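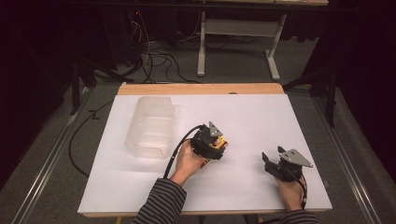 Automation Upkeep, Unit 6: Looking after the hand-held gripper station
Notes by Larasati Sinaga. Bring these to the lab; we will mark them up.

6.1 What the manual says and what I believe

The Stemier manual gives this station a page and a half of maintenance. Wipe down, check cables, recalibrate "as needed." I have read a lot of "as needed" in my career and it mostly means the writer ran out of time. The sales sheet goes further and calls the grippers maintenance-free. Please don't repeat that phrase in your reports. A device with jaws, a cable and a person waving it around all day has at least three ways to go wrong, and two of them won't show up as an error message.

The station is simple: one gripper per hand, a cable out of each, a flat board to work over, and a container to handle. The two grippers are of similar design but they do not wear the same. Log them separately, as L and R, and never swap them halfway through a shift to "even things out." If you swap them, your log is worthless.

6.2 Before power-up

Hold each gripper by the base, finger plate pointing away from you. Look along the plate from the side. You want it square on its mount, with no gap opening under one corner.

Open and close the jaw by hand, slowly, 5 times. You're feeling for a catch. A catch in the same spot each time is usually dirt. A catch that moves is usually a bent finger, and cleaning won't fix it.

Flex the cable gently where it leaves the body. Then follow it with your eyes all the way to the floor. Most of the faults I have been called out for were cable faults that somebody had already diagnosed as software.

Long sleeves: leave slack between cuff and cable. Don't tuck the cable inside the sleeve, however tidy it feels.

6.3 Zeroing

Power up with both jaws fully closed and wait for the reading to settle. Zero L, then R. Open each jaw all the way and write down the number. If it differs from the last entry by more than the limit on your log sheet, stop and go back to 6.2. Do not zero again and hope. Zeroing twice hides a fault very well – I have done it myself, at Brultasness, and lost an afternoon of work to it.

Then the container test. Set the empty container upright on the board, pick it up by the rim with both grippers, put it back down, let go. Do it slowly. Watch the jaw numbers as well as the container. A good lift with bad numbers is still a fail.

6.4 How often?

The manual says to check the zero every 700 cycles. Noémie Desjardins kept a log on the Trodby station through November and found R out of limits after 80 cycles on one occasion and still fine past 700 on another. One station, one month, so I wouldn't build a theory on it. But it does make a fixed interval look like a guess. In this course we check at the start of every session and after any knock or drop, including the ones you think were gentle.

6.5 Spare parts

Maksymiv sells replacement finger plates as "drop-in." Check the screw holes against the old plate before you take anything apart. Redo all of 6.3 after fitting.

For next time: read log sheet 42 and write half a page on whether the drift in R is mechanical. "Needs more data" is an acceptable answer if you say which data.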